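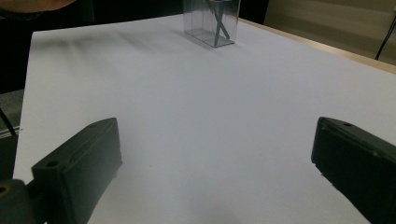
Skip to content Home Classes Open Studio Join Us Contact

Goltach Paper and Print Room is looking for people to spend an evening with us this November, and we would be so pleased if one of them turned out to be you. We are putting together a new beginners' drawing course, and before we let it loose on paying students we want to try it out on real people with real opinions (the grumpier the better, within reason). Our long table gets covered the way we like it for a first session, with a big expanse of white right across the top and a clear box standing toward the far end with a couple of dark gray sticks leaning in it, crossed over each other. It makes a nice first thing to draw, and a harder one than it looks! You have the straight edges of the box, the slant of the sticks, and the puzzle of how to draw a wall you can see through.

You don't need to be able to draw. I'll say that again for my sister, who has been telling me for years that she can't even manage a stick figure: you do not need to be able to draw. We would love people who haven't picked up a pencil since school, people who doodle through every phone call, and people who used to paint and stopped when the kids came along. If you teach art for a living we'd ask you to sit this one out, though please do come and say hello at open studio, where there is usually cake.

The evening starts at 6 and runs until a little before nine, with a good long tea break in the middle. We'll begin with some loosening up, big slow lines made from the shoulder, right on the table covering, all of us sharing the same sheet. People tend to be shy about that part for the first minute or two and then it gets quite noisy. After that you'll each have your own paper and a quiet stretch for drawing something simple, and then we'll talk about how it went. What confused you? Where did you get bored? Was the chair awful? We really want to know, and I promise I have thick skin.

We can take 50 people in all, spread over 5 evenings, so the groups stay small enough for everybody to get a proper spot at the table. Each person comes to one evening only. Pencils, charcoal, erasers, aprons and paper are all laid on by us. Wear something you don't mind getting smudged, because charcoal travels, and I have found it on the inside of my glasses case before now.

As a thank-you, everyone who takes part gets a Sterkley sketchbook to take home and a free place at any open studio session in the spring. We can't pay a fee this time around, I'm sorry to say, but we can help with bus fare if that would make the difference, so please just ask.

You'll find us at 489 Fedier Street, up one flight of stairs above the Soomro bakery. There is an elevator at the back, and if you let us know you'd like to use it somebody will come down and meet you. You must be over eighteen to take part.

To put your name down, drop a note through the door or use the Contact page, and tell us which evenings are no good for you and whether you're left-handed, so we can seat you with some elbow room. A line or two about the last thing you drew would be lovely too, even if it was a map for the plumber.

Simone Brito
Classes and Open Studio

3 comments

marnie_k
Signed up! The last thing I drew was a very bad horse for my nephew. Is there parking behind the bakery or is it street only?

Simone Brito
Street only, I'm afraid, but it does get easier after the shops close. Bring the horse!

Old Pete
Did the printing class last year and enjoyed it very much. Would my wife and I be able to come on the same evening?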